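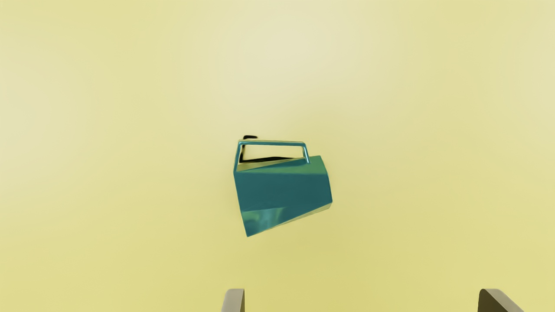
Figure 3. A teal pitcher on a plain pale yellow ground (computer rendering).

4.2 Does the shape of the jug change how much people pour?

It is often claimed, in trade leaflets and now and then in journals, that people pour less from a narrow-topped vessel than from a wide one. The claim is attractive to anyone who runs a canteen, and it has been repeated so many times that few authors still give a source for it. We traced the citations in the papers reviewed in Section 2 and found that most of them lead back to the Nerholm trial, which had 50 participants, one sitting and no record of how thirsty anyone was. We do not think that this can carry the weight placed on it.

Our own canteen data come from Markville and Yensuk, where 493 pourings were logged during November. Staff weighed each glass before and after it was filled. At Markville the tapered jugs did seem to go with smaller servings, and a reader who stopped there might believe the matter settled. At Yensuk the difference ran the other way. Pooling the two sites leaves almost nothing, and the little that remains disappears once glass size is taken into account. The glasses at Markville were smaller. We suspect that the same fault lies behind several of the older results, although only one of those papers reports what people were pouring into.

A second claim concerns colour. Cold drinks are said to be judged sweeter when served from a blue or green vessel. The Nurier survey is usually quoted in support, but its 147 respondents were shown pictures and asked to guess at a taste. Nothing was drunk. A guess about sweetness may tell us something about what people expect from a colour, and we have no quarrel with using it for that purpose. It cannot tell us what they would have tasted, and the survey's own authors were more careful on this point than those who cite them.

We would also question the habit of treating "shape" as a single property. A vessel can taper, have flat faces, carry a large or a small handle, and be heavy or light when full. These features vary together in shop-bought jugs, so a study that compares two of them has changed at least 4 things at once. Weight seems to us the most likely to matter, and it is the one least often reported. Several servers at Yensuk told us that they stopped pouring when their wrist grew tired, whatever the jug looked like.

None of the data we hold would justify replacing a canteen's jugs. Whether a larger trial with matched glasses would find an effect is taken up in Section 5.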